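Ticket 2000: Label printer on packing bench 20 drops offline after each batch
Site: Sheehan warehouse, upstairs
Opened by: Ruby-Lee Tautahi
Assigned to: Heather Mudgway
Priority: Normal
Status: Closed

Ruby-Lee Tautahi, November 14, 2019
The printer runs a batch of shipping labels fine, then shows offline in Palari. The next batch sits in the queue until I turn the printer off and on. Attachments are below. 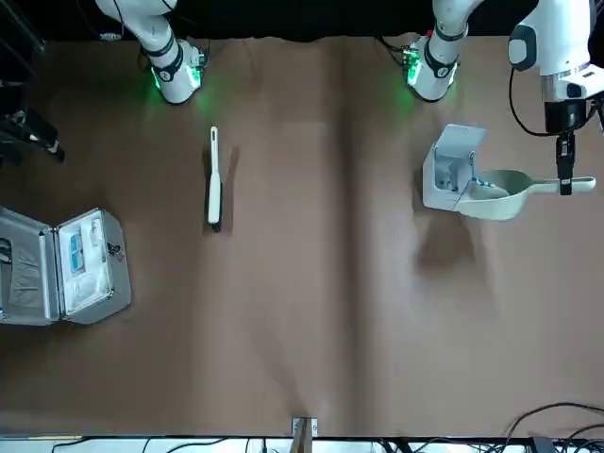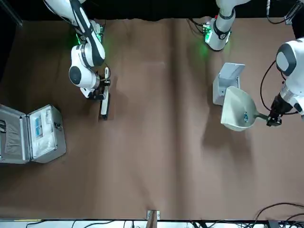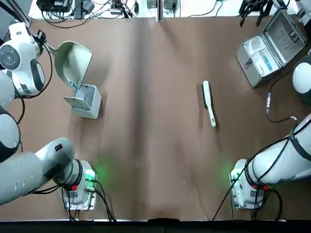 Attachments 1 to 3: brown work surface, two white arms.

Heather Mudgway
Thanks. A few questions before I change anything. Is the printer on USB or the network? Does the light on the front stay green when Palari says offline? Does it happen with small batches too?

Ruby-Lee Tautahi
Network cable. Light stays green. Small batches are fine. I did one of 20 and then another of 20 with no trouble. It was a batch of 167 that stopped it this morning, and the one after that never started.

Heather Mudgway
Green light with an offline status usually means the print server has lost the port. I checked the server log and the port closes when the last label of a long batch is sent. Please do the following:
1. Print the configuration label (hold the feed button until it blinks twice, then let go).
2. Send me the IP address on it.
3. Leave the printer on over lunch.

Ruby-Lee Tautahi
Done. The address on the label ends in 167. The one in Palari ends in 100.

Heather Mudgway
They should match. Palari has the old reservation from before the March move. What I don't understand yet is how it prints at all. Checking.

Heather Mudgway
Found it. There are two entries for this printer. The first has the wrong address and the second has the right one. Short batches go straight to the second. Long ones get split by Cerkotora, and when the split finishes it goes back to the first entry and marks the printer offline.

Changes made:
Removed the first entry in Palari.
Set a fixed address on the remaining one.
Turned off SNMP status on the port.
Restarted the spooler.

Please run a batch of 100 or more, then a second one right behind it.

Ruby-Lee Tautahi
Ran 100, then 167. Both printed. Status stayed online. The labels in the second run were a little faint on the left side, is that related?

Heather Mudgway
Not related. Clean the print head with an alcohol wipe and let it dry before you close the lid. If it is still faint, raise the darkness by two in the driver.

Ruby-Lee Tautahi
Cleaned it, left side is dark again. Didn't touch the driver setting.

Heather Mudgway
Good. The Zakenholm site was set up from the same list, so I'll check for double entries there on a separate ticket. Closing this one.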